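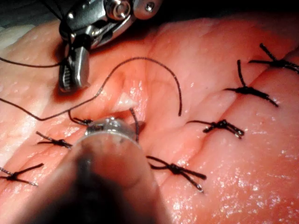 How often does the Odley clinic check its vaccine fridge? Twice a day, at opening and at closing, with both readings written on the door sheet.

**Checked Sat 14 February**

- [x] Fridge between 36 and 46 °F – read 41
- [x] Hand gel at both entrances
- [ ] Mask stock – 32 boxes left, reorder from Kemine
- [x] Waiting chairs 6 feet apart
- [ ] Air filter, room 9 – last changed in November, replace
- [x] Sharps bins below fill line

Room 9 stays closed until the filter is in.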